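Rapport d'avancement – programme jeunesse de Clondine
Destinataire : Fonds Larell
Rédaction : Cathal Cullinane, coordinateur du groupe

1. Effectifs

Le groupe compte deux unités de plus qu'au dépôt du dossier, l'une pour les 8-11 ans, l'autre pour les 14-17 ans. La liste d'attente des louveteaux est résorbée. Celle des pionniers ne l'est pas, faute de chefs disponibles le samedi.

2. Formation des chefs

Trois animateurs ont terminé le stage d'approfondissement en juin. Leur attestation de premiers secours est jointe en annexe. Un quatrième s'était inscrit puis a dû renoncer pour raisons professionnelles ; sa place a été reportée sur la session d'automne sans frais supplémentaires.
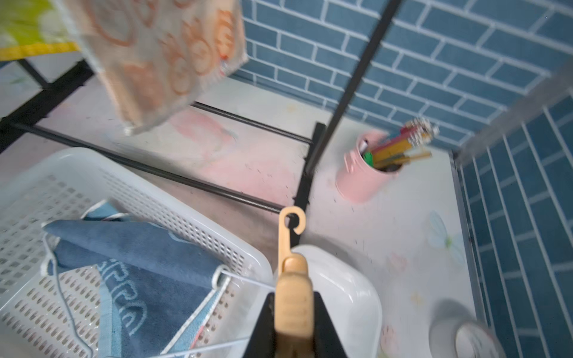 La formation à la conduite de réunion, prévue dans la convention, a été remplacée par deux soirées sur la sécurité des activités nautiques. Nous vous avions soumis ce changement au printemps et il a été accepté par courrier.

3. Camp d'été

Le camp a eu lieu en juillet sur le terrain de Draltgate. Les trois derniers jours ont été perturbés par le vent et l'exploration en canoë a été annulée. Les patrouilles ont fait à la place le sentier de crête, avec une nuit en bivouac. L'intendance a tenu son budget, sauf pour le transport : l'autocar retenu au départ n'était plus disponible et le devis de remplacement dépassait le premier de 200 euros. Nous avons pris cet écart sur nos fonds propres.

Les retours des familles sont bons dans l'ensemble. Deux remarques reviennent : la liste du trousseau est arrivée trop tard, et le linge non marqué s'est perdu d'une tente à l'autre. La liste partira désormais dès l'inscription.

4. Matériel

La subvention a permis d'acheter les tentes de patrouille et de faire réviser les réchauds par la maison Prasertsri. Dépense totale sur ce poste : 1 452 euros, factures en annexe. Il reste à remplacer les bâches de cuisine, trop usées pour une nouvelle saison. Le petit matériel (bacs, paniers, cintres, cordages) est en cours d'inventaire au local.
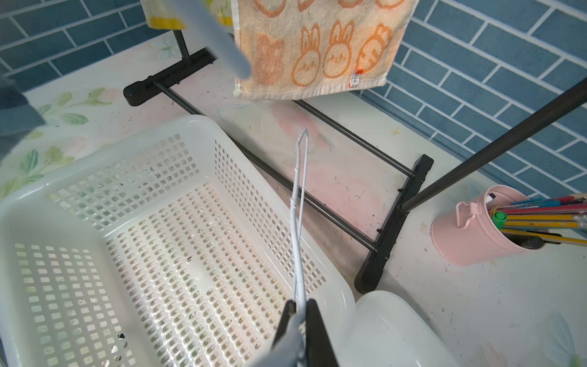
Panier blanc ajouré et fil blanc replié en boucle.

5. Suite du programme

La rentrée se fera un lundi soir, à 18 h 30, avec une réunion des parents dans la foulée. Le projet de jumelage avec un groupe voisin est maintenu, mais décalé au printemps – leurs chefs changent cette année et préfèrent attendre que la nouvelle équipe soit en place.

Nous demandons au Fonds l'autorisation de reporter le solde de la ligne « sorties nautiques » sur la même activité l'an prochain. Le bilan financier définitif vous parviendra en novembre, une fois reçue la dernière facture du terrain.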